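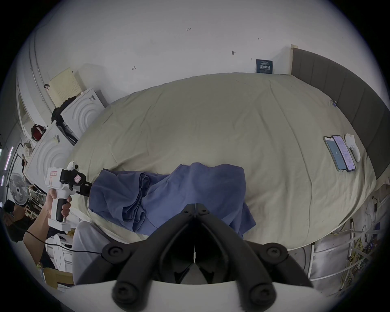 침대 이불 위에 놓인 파란색 옷

온라인 의류 판매 기초 4강
사이즈표와 반품

지난 시간에 상품명 짓기를 했으니 오늘은 드디어 사이즈표로 들어갑니다. 제가 이 강의에서 제일 좋아하는 주제예요! 숫자 몇 줄짜리 표 하나가 고객 문의와 반품 사유를 통째로 바꿔 놓는 걸 보면 정말 재미있습니다.

1. 실측과 표기 사이즈
M, L 같은 표기는 브랜드마다 기준이 다릅니다. 고객이 알고 싶은 것은 자기 옷장에 있는 옷과 얼마나 차이가 나느냐이고, 그래서 실측표가 필요합니다. 상의는 어깨너비, 가슴단면, 소매길이, 총장을 기본으로 잡습니다. 가슴'단면'과 가슴'둘레'를 섞어 쓰는 실수가 아주 흔해요. 둘레는 단면의 두 배이니 표 머리글에 어느 쪽인지 꼭 적어 주세요.

2. 재는 법
평평한 곳에 옷을 펴고 손바닥으로 주름을 쓸어 낸 다음 잽니다. 잡아당기지 않습니다. 니트는 걸어 두었던 것을 바로 재면 총장이 길게 나올 수 있으니 눕혀 두었다가 재세요. 가슴단면은 겨드랑이 바로 아래 양 끝점 사이입니다. 오차 1~3cm를 허용한다는 문구도 표 아래에 넣습니다.

3. 사례: Bresdale 쇼핑몰
Bresdale은 티셔츠와 얇은 셔츠를 파는 작은 몰입니다. 12월 한 달 주문이 678건이었는데, 문의 게시판 글 320건 가운데 거의 절반이 사이즈 질문이었습니다. 게시판을 꼼꼼히 읽어 보면 고객이 쓰는 말이 그대로 보여요. "엉덩이 덮나요?", "팔뚝 끼나요?" 이런 표현을 상세 페이지에 옮겨 적은 것이 첫 번째 개선이었습니다.

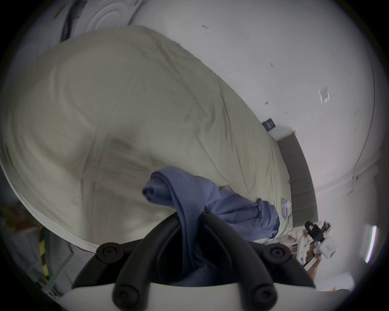
두 번째 개선은 표의 위치였습니다. 원래 맨 아래에 있던 실측표를 색상 안내 바로 다음으로 올리고, 모바일에서 옆으로 밀지 않아도 되게 열 수를 줄였습니다. Drolline 라인은 품이 넉넉한 편이라 "정사이즈보다 크게 나왔어요" 한 줄을 표 위에 덧붙였고요.

4. 반품 사유 코드
'단순 변심' 하나로 뭉뚱그리면 배울 것이 없습니다. 큼, 작음, 색상 차이, 소재감, 불량으로 나눠 보세요. 같은 상품에 '작음'만 몰린다면 표부터 다시 재 봅니다.

과제 (4월 29일까지)
집에 있는 상의 한 벌을 직접 재서 실측표를 만들고, Avus나 Poon 상세 페이지 중 하나를 골라 표의 항목과 위치를 비교해 오세요. 분량은 600자 이내입니다. 줄자 사진은 내지 않아도 됩니다.

다음 시간: 색상 표기와 소재 설명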